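Learn > Tools and How They Work > Screwdrivers and Pliers

Why does a toolbox need so many screwdrivers?

Look at the head of a screw. You will find a small shape cut into it. Sometimes it is one straight line, and sometimes it is a cross. The tip of the screwdriver must fit into this shape, like a key fits into a lock. The cross-shaped kind is called a Phillips.

If the tip is too small, it slips and scratches the metal. After some slips the cross becomes a round hole, and then the screw is very hard to take out. Grown-ups call this a stripped screw.

The handle is thick for a good reason. When you turn something thick, your hand makes a stronger turn at the tip. Try to turn only the thin metal shaft with your fingers. It is much harder!

Pliers do a different job. They have two long handles and two short jaws, joined at a point called the pivot. You squeeze the handles, and the jaws bite. Combination pliers have teeth for holding, and near the pivot a part for cutting wire. Keep your fingers away from that part, and ask an adult before you cut anything.

In the Bilincombe repair room, children learn 3 rules: choose the tip that fits, push and turn slowly, and put each tool back in its place.

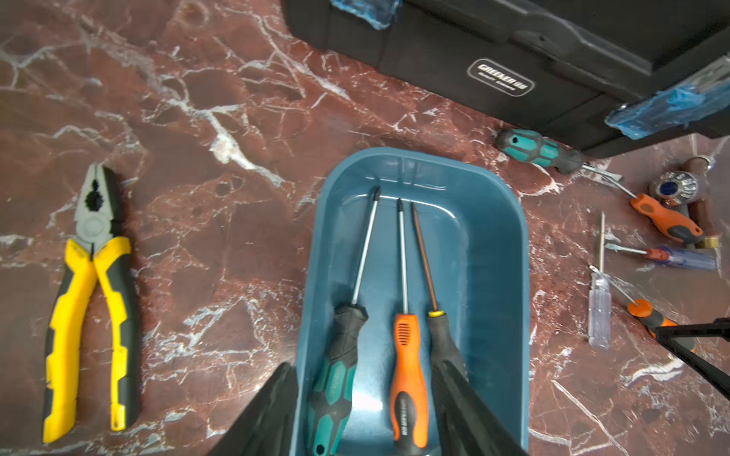

Ekanayake: My daughter wants to know why some screws turn the other way. Can you write about this next?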